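Keeping mandarins and tomatoes on the counter, same plate or separate?

Posted by Rukhsana Farooqui in Kitchen & Pantry

My kitchen is tiny, and whatever fruit we have ends up on one white plate right by the stove. 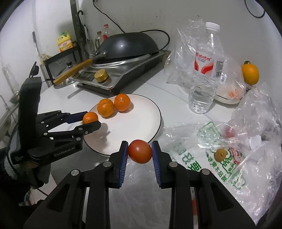
I buy mandarins by the bag, usually 5 pounds at a time, and small tomatoes whenever they look decent. Lately the mandarins at the bottom go soft on one side before we get to them, and twice in July I found a fuzzy one. The tomatoes wrinkle too. My sister says you can't keep the two together at all, my husband says it's the heat from cooking. Do I need to split them up? And do the little dark marks on the peel mean a mandarin is on its way out? I've been tossing those and I'm starting to feel bad about it.

clukbridge_jo

Stop tossing them! Marks on the peel are mostly just skin deep, from branches rubbing and so on. Squeeze it gently. If it's firm and smells like a mandarin, eat it. If there's a mushy patch or any mold, out it goes, and check whatever was touching it.

As for sharing a plate, ripe tomatoes do give off some ethylene, but I've never noticed it bothering citrus much. I'd worry more about the stove. Mine used to sit next to the burner and I lost half a bag every time — moved them to the shelf by the door and they did a lot better. Also don't pile them up. One layer, and get them out of the bag as soon as you're home.

Denano

fridge

pete from Bisgaard

Denano's right about the mandarins if you're short on patience. Mine go in the crisper drawer in a mesh bag and last me 21 days easy, sometimes 28 if they were good to start with. Take a few out the night before if you don't like them cold.

Tomatoes are different. Leave them out till they're ripe, stem side down if you can be bothered, and only chill them if you can't eat them in time. They lose some flavor in there but it beats the trash. And don't wash anything until you're about to eat it, I learned that one with a whole bowl of grapes.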